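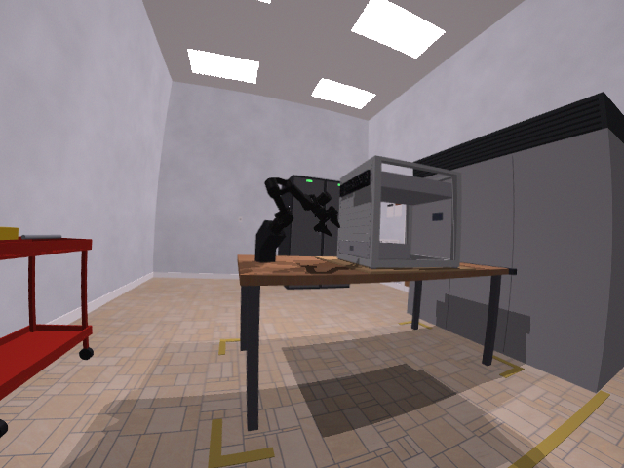
Setting up a bench-mounted arm in simulation before it goes on the floor

This page covers how we model a workstation at Rernden before an arm takes over part of the job, and how the result is used to rewrite the work instructions. It assumes you have the simulator installed and a finished scan of the room.

1. Fix the room first

Load the walls, floor and ceiling lights, then lock them. Place the large equipment next: server cabinet, machine housing, anything bolted down. Keep the floor tape in the model. Operators use it to know where carts may stop, and a model without it will pass layouts that the shift lead will reject on sight.

2. Place the table and the arm

Set the table height from the real one, measured at the end where the arm will be mounted. Put the arm base at the left end of the top. Leave the other end for the enclosure. Run the reach check with the gripper open, as an open gripper needs more clearance than a closed one.

3. Import the enclosure

Use the Davari export with the vents and inner shelf intact. The simplified version loads faster but treats the open sides as solid, and the planner will then refuse any path that enters the box. Check that the base sits flush on the tabletop. A gap of 2 mm is enough to upset the contact solver.

4. Add the cart and the person

The cart goes on the operator's side. Add the operator as a standing volume 600 mm deep and sweep it along the walking route. Any overlap between this volume and the arm's path is a stop condition. Do not fix it by slowing the arm. Move the cart or change the route.

5. Run the cycle

Run 24 cycles with random offsets on the enclosure. Log every failed grasp with its offset. More than 2 failures means the fixture needs work before the program does.

6. Rewrite the job

Under the old instruction, one person loaded, fitted and inspected each unit. With the arm doing the loading, that person keeps fitting and inspection and picks up fault recovery. Recovery takes training: plan 7 hours per operator, split over two shifts. Lộc Trình keeps the training sheet and Treasa Ó Gríofa signs off the revised instruction.

Show the simulation to the operators before the sign-off. At the April review, Daithí Fahy's shift pointed out that the arm's rest position blocked their view of the status light. The rest position was changed in the model the same afternoon.

Known problems

Heffernan grippers import with the fingers rotated. Correct the tool frame by hand.
Shadows slow the preview. Turn them off for step 5.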